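Limton Packaging Laboratory
Notebook 12, shelf-life group
4 June 2025
Entry by Bohdana Kuzmenko

Purpose

To record the first seal inspection of the snack pouches stored under warm conditions for the Neredska study. The entry covers intake, the burst test and the open question on storage humidity.

Intake

The shipment from Ulloa was received and logged by Rosalinda Lacson. The delivery note gives 1,426 pouches. Outer cartons were dry and the tape was intact. Pouches were assigned to the warm cabinet or the control shelf by the random list in the study plan. Two cartons had no lot code on the short side; the code was copied from the lid and initialed.
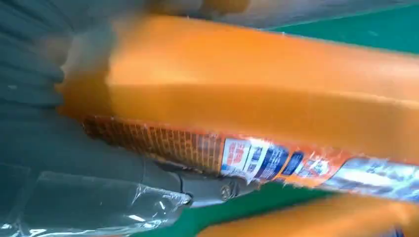 Burst test

Test pouches were drawn from the control shelf and conditioned overnight. Mircea Dobre ran the inflation rig at the usual ramp. All failures occurred at the end seal — none at the back seam. The lowest reading came from a pouch with a visible crease running into the seal area. It is kept in the data set and marked with a C.

The gauge returned to zero slowly after the last run. Yaroslav Pylypenko will check the vent valve before the rig is used again. Readings already taken are accepted, as the zero was confirmed before each run.

Humidity in the warm cabinet

The logger shows a drop on two nights, both after the water tray was refilled late. The study plan allows a short departure but does not say how short. A ruling has been requested from Skekano, who wrote the plan. Until an answer is received, the cabinet samples are to stay where they are and no pouch is to be opened for moisture testing.

Shiyu Du has proposed a larger tray holding 800 mL. I agree, provided it clears the lower fan. Bench surfaces are to be wiped down and cloths changed before moisture work begins.

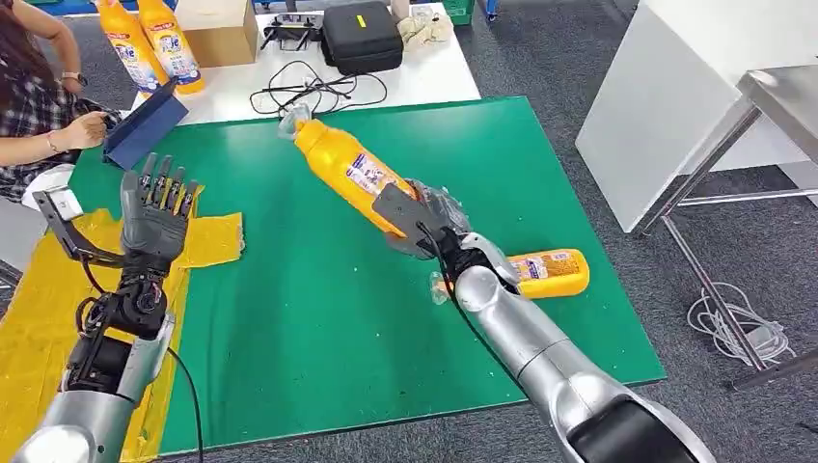

Green mat and yellow cloth on the tabletop.

Carried forward

Vent valve check (Pylypenko). Tray fit and fan clearance (Du). Missing lot codes to be raised with Ulloa (Lacson). Burst readings to be copied to the shared sheet and countersigned by Dobre.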